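Subject: Re: [catering-ops] Prep bench automation and staffing at the Livatik kitchen
From: Ewurabena Nyarko
To: catering-ops list

Dear colleagues,

I am replying to Suha's message of Tuesday, which I quote in the relevant part, and I am copying the shift leads at both sites so that everyone works from the same text.

Suha Tarawneh wrote:
> The cold prep team has asked me three things about the two-arm
> station. First, whether any hours will be cut once it is in regular
> use. Second, who is responsible for the bench when the arms are
> running and a food safety check falls due. Third, whether the people
> who now cut and plate fruit will be expected to look after the
> machine without a change in grade. I could not answer any of these
> from the notice that Koivisto sent around, and I would rather the
> team heard it from you than from the supplier.

On the first point, no contracted hours will be reduced during the trial period, which runs through the end of November. The Livatik kitchen sends out 514 covers on a full weekday, and the station is being tried only on garnish and fruit plating for the meeting room orders. Any later proposal to change hours must go through the usual consultation with staff, and none has been drafted.

On the second point, responsibility for the bench stays with the shift lead. The arms are to be paused for every scheduled check, and the check is signed by a person, as now. Jolene Tuhiwai has revised the check sheet so that the time of the pause and the time of the restart are both recorded. Please use the new sheet from the next early shift and discard the old pads.

The third point is the one on which I have the least to report. Daily cleaning of the work surface, boards, bowls and trays is already part of the prep role. Clearing faults, changing gripper fingers and restarting the controller are not, and no member of the prep team should be asked to do them until the grading question has been settled. Until then, faults are to be reported to the Takine service desk, and the order is to be finished by hand. Wendy Horrocks has agreed to take the matter up with the grading panel and will circulate a draft job description before it is submitted.

Séverine Caron also asked about training. Each person on cold prep will be offered two paid sessions of 60 minutes, held inside normal working hours. Attendance will not be counted in appraisals. Staff who prefer to stay on hand prep may do so for the length of the trial – the rota has been drawn up to allow for this.

One further matter was raised with me by the evening team. The counts produced by the station will be used to judge the station only. They will not be compared with the output of any named employee, and Wumer, who keep the records for us, have been instructed accordingly in writing.

Knives used at the station are to be kept apart from the general set. Fruit for plating should be set out by the prep team before the arms are started, with the receiving bowl placed within reach, and no one should lean across the bench to adjust an item while the arms are moving.

Comments may be sent to the list or to me directly.

Ewurabena Nyarko
Kitchen Operations

Recent messages on this list
Revised check sheet for cold prep
Early shift rota, Livatik kitchen
Takine service desk: hours and contact details
Re: Storage of trays and boards
Grading panel: call for agenda items 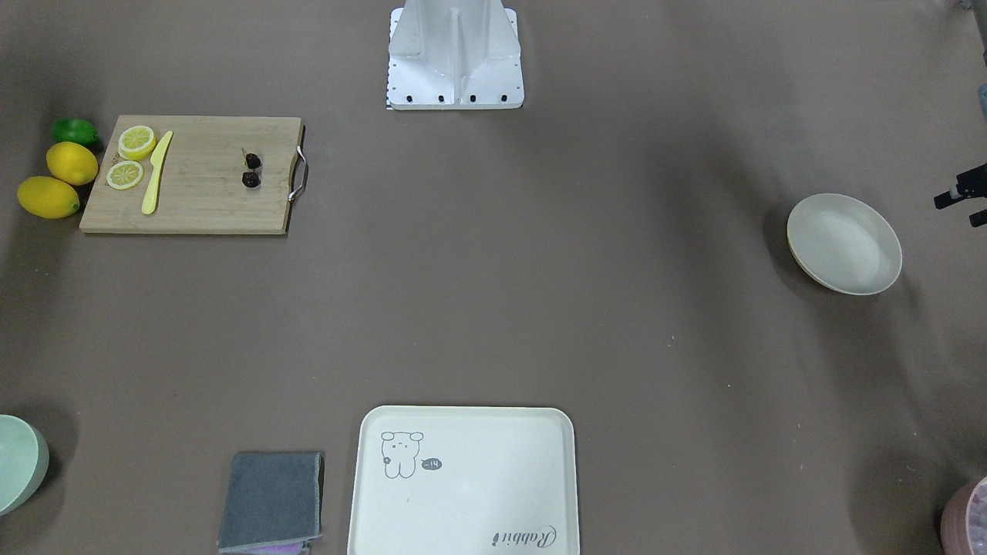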